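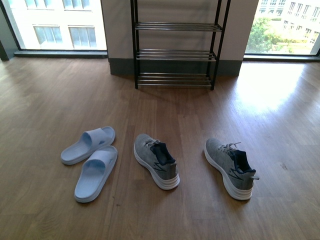

Tidying up is the event that looks easiest on paper, and it's the one the Wogan robotics club has been losing sleep over since January. The task fits in one sentence: shoes on the floor, empty rack against the wall, put them away in pairs. Slides and laced sneakers both count, and a shoe may start out pointing any way it likes.

The club has 31 members, most of them in their first year with anything that has a motor in it, and they call their entry Briltine (there was a vote, and it was close). They've given it more than 2000 practice runs, and they'll happily talk you through the worst of them over a sandwich. Soft slides bend when you squeeze them. Loose laces wander off and catch on things. And sunshine on a shiny floor - well, ask the vision team about sunshine, and then pull up a chair, as you'll be there a while!

At the Fluvivier meet each team gets 35 minutes and a floor it has never seen before. The students are working on sneakers this month, left shoe first, and the slides come after that.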